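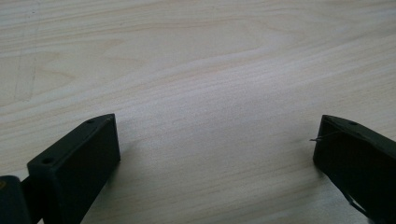

Chapter 4
Surfaces, or Where Things Get Put

A table is a simple object with a complicated life. It is sold as a place to eat, or to write, or to fold shirts on, and for perhaps a week it does the job on the label. Then the post arrives. By the end of the month the table is a filing system, a charging station and a waiting room for things that belong upstairs, and the household is eating off its knees.

This chapter is about flat surfaces in the home: what they are made of, how they wear, how they are cleaned and why they fill up. Chapter 3 dealt with cupboards, which hide their troubles behind a door. A tabletop has no such manners. Whatever state it is in, it is in that state in front of visitors.

By the end of the chapter you should be able to:

tell solid timber from veneer and from a printed wood pattern, using your eyes and fingertips
choose a cleaning method that removes the mark and leaves the finish
explain what is meant by a landing surface, and find the ones in your own home
carry out a clearing survey and write it up without blaming a relative

Key words for this chapter: grain, veneer, finish, overhang, landing surface, drift, working area.

4.1 The trouble with wood grain

Most people, asked what their table is made of, will say "wood" with some confidence and then look underneath it for the first time in their lives. What they find there is often a surprise. Grain on the top of a table tells you that somebody wanted it to look like wood. It may be wood all the way through, or a thin slice of wood glued over something cheaper, or a very good picture of wood.

The edge is the first place to check. On solid timber the lines of the grain carry over the side and show up as end grain at the short edges, where the board was cut across. Veneer stops at the corner, and a separate strip is usually fixed along the side to cover the join. Run a fingernail along the corner and you may feel it. A printed pattern will, if you look for long enough, repeat itself. The same knot turns up twice, with the same small whisker coming off it, like a guest who has gone out and come back in another hat.

Pale tops deserve a word of their own. They are kind to dust and crumbs, which hardly show, and merciless about ink, beetroot and tea. Dark tops do the reverse. Students often ask which is easier to keep clean, and the fair reply is that a pale table looks clean for longer and is harder to rescue.

4.2 The landing surface

A landing surface is any flat area where objects are put down on the way to somewhere else. The hall shelf is one. So is the lid of the washing machine, the third stair and the arm of any sofa wide enough to hold a mug. The table is the largest in most homes, and sits in the middle of the traffic.

The term comes from the Trundale study, which appears several times in this book and which was a good deal less grand than it sounds. Linnea Aasen persuaded 12 households to keep a diary of everything left on the main table over the course of a winter. She asked for the item, the time it was put down and the time it was moved. One family gave up before December, having run out of paper. The rest produced 278 pages between them, including a long and bitter entry about a bicycle pump.

Aasen's main finding was that objects seldom arrive alone. A bare table could stay bare for hours. Once a single envelope had been set down, other things soon joined it, and they gathered close by, as if for warmth. She called this drift, and noted that it nearly always began at the corner nearest the door.

Her second finding was less welcome in the homes concerned. The person who complained most about the table was very often its chief supplier. This is worth bearing in mind before you begin the exercise at the end of the section.

4.3 Working area and how to measure it

Furniture is sold by its full size. You live with something smaller. The working area of a table is the part that is free, within reach and steady enough to lean on. To find it, sit where you normally sit and stretch out one arm, then the other, without getting up. Anything beyond your fingertips is storage, whatever you paid for it.

Mārtiņš Pētersons, whose work on kitchens we shall meet properly in Chapter 6, suggests thinking of a table as three bands. The front band, nearest the sitter, is for the task in hand. The middle one is for the things the task needs: scissors, salt, the other half of the jigsaw. The back band is where objects go to be forgotten. A long narrow table against a wall is nearly all front and middle. A big square one has a back band that can swallow a fruit bowl for a fortnight.

Bigger tables do not stay clearer. If you remember one thing from this section when you are next in a showroom, let it be that.

4.4 Before you wipe

Take everything off first. Wiping round things is a popular method and leaves a very accurate map of where they stood. Brush or shake off the crumbs, then use a soft cloth, damp and well wrung, and go with the grain. Dry it straight afterwards with a second cloth. Try any polish or cleaner on a patch underneath, and wait for it to dry before you decide that you like it.

White rings, the kind left by hot mugs, are usually in the finish. Black ones have usually gone into the wood. The first sort is dealt with in section 4.6. The second sort is dealt with in section 4.7, which is longer and less cheerful.

Exercise 4A: the clearing survey

Choose one table in daily use. Clear it completely in the morning, wipe it and leave it. Do not announce what you are doing, as people behave unnaturally well when watched. Go back at midday, at six and at bedtime, and each time write down what has landed and which band it is in.

Draw a plan of the table and mark the first object to arrive with a cross. Leave it where it is, even if it is a sock. Repeat on two further days, then lay your three plans side by side and shade the area where the drift began. You will need them again in section 4.5, so please do not put them on the table.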